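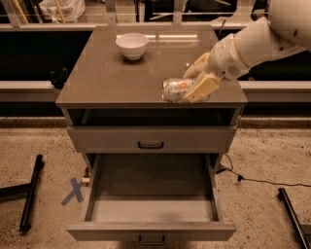
3. What we found out about the cans

For our project on recycling at the Lavoie halls of residence, we kept a tally of everything that went into the kitchen bins on two floors during June. It was a smellier job than any of us had bargained for, but we got rather fond of it by the end!

We counted 682 drinks cans altogether, and 236 of those had gone into the general rubbish. A good many were crumpled ones, and several students told us (very kindly, over a lot of tea) that they thought a squashed can couldn't be recycled. Others simply didn't want to walk down to the big bins by the Grurkton block, especially on a wet evening.

We also handed out 200 short questionnaires and got 30 back, fewer than we had hoped for, so please read the next section with that in mind. Thursday evenings were the best time to catch people in, and we would start there if we did it again.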